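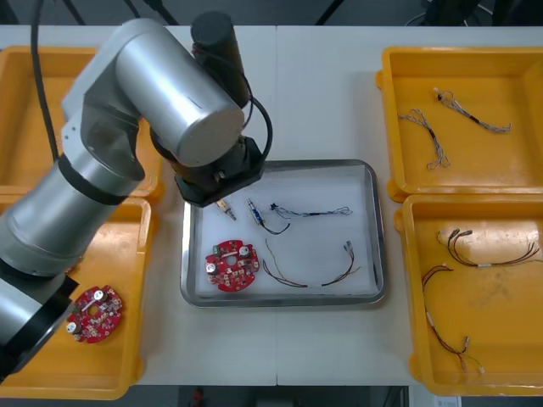 What is a watershed? A watershed is the area of land that drains to a single stream, river, or lake. Rain that falls anywhere inside its boundary and does not evaporate or get used by plants will leave at the same low point, called the outlet.

Chapter 2
Reading a Watershed

The Asik River drains 168 square miles of hills and farmland above the town of Paltari. Its eastern boundary follows Mangubat Ridge. Rain on the west side of the ridge flows into the Asik. Rain on the east side goes to another river and reaches the sea 27 miles farther north.

27 shares | 2 comments

Small streams join to make larger ones. A stream with no tributaries is called first order. When two first-order streams meet, the stream below them is second order. 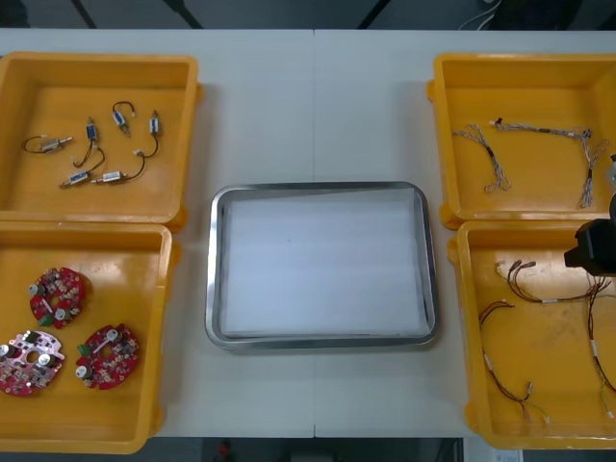
Order rises only when two streams of equal order join. A first-order stream that enters a second-order stream leaves the number unchanged. Students often miss this rule, and it is worth practicing on a map before you begin the exercises.

In February, the hydrologist Zulmira Henriques mapped 102 first-order streams above Paltari. Many run only after heavy rain. Section 2.1 uses her map to trace the boundary of the upper Asik, starting at the outlet and working uphill.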